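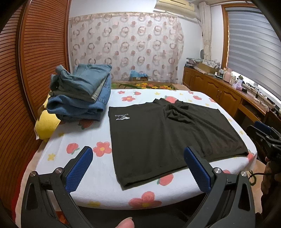
## 4.3 Clothes kept for use at home

**Figure 3.** Dark T-shirt with a small white printed logo, on a flowered bedsheet.

The largest group of garments in the wardrobe diaries was one we had not planned for. Our first coding sheet, drawn up before the Lultden visits, sorted clothes into those in regular use, those in store and those waiting to leave the home. Within the first few interviews it was clear that many items fitted none of these. People described them as "house clothes", "bed clothes" or "for painting in". They were worn often, in some cases every night, but their owners did not think of them as part of the wardrobe and left them out when asked to list what they wore.

We therefore added a fourth code, *domestic use*, and Huia Tipoki recoded the earlier diaries so that all 70 households were treated alike. T-shirts make up most of this group. Printed T-shirts of the general type in Figure 3 were mentioned more than plain ones, and the reason given was usually the print. A shirt from a past job, a holiday or a sports event was felt to be wrong for going out in after a time, yet too good to cut up. Plain shirts passed more easily from one use to another and drew less comment.

The move into domestic use was seldom a decision. When asked when a shirt had stopped being worn outside, most people could not say. Several named a stain or a stretched neck, then added that the shirt had already been slept in for months by then. This matters for studies that date the end of a garment's life by asking when it was last worn in public. In our diaries, 8 of the households in Codow gave an end date for a shirt that was in the wash on the day of the interview.

Storage followed a pattern too. Domestic clothes were kept apart from other clothing, most often under a pillow, on a chair or in the bottom drawer. They were washed with bedding and towels more often than with daywear. One retired bus driver in Codow folded her work blouses and hung her dresses but said of her sleeping shirts, "They just go in with the sheets." Ironing was almost never mentioned.

Few of these garments are likely to reach the charity shops and textile banks on which estimates of reuse are often based. Of those whose later history we could trace, most had become cleaning cloths, and the rest had gone out with general rubbish. Households near the Lomunel collection point were no different in this respect, although they gave away more daywear and more children's clothing.

Two limits should be noted. The visits were made in September, when summer clothing was still to hand in most homes, and T-shirts may be over-represented as a result. The code also depends on what people were willing to bring out and talk about. Nightwear bought as such is covered in Section 4.4.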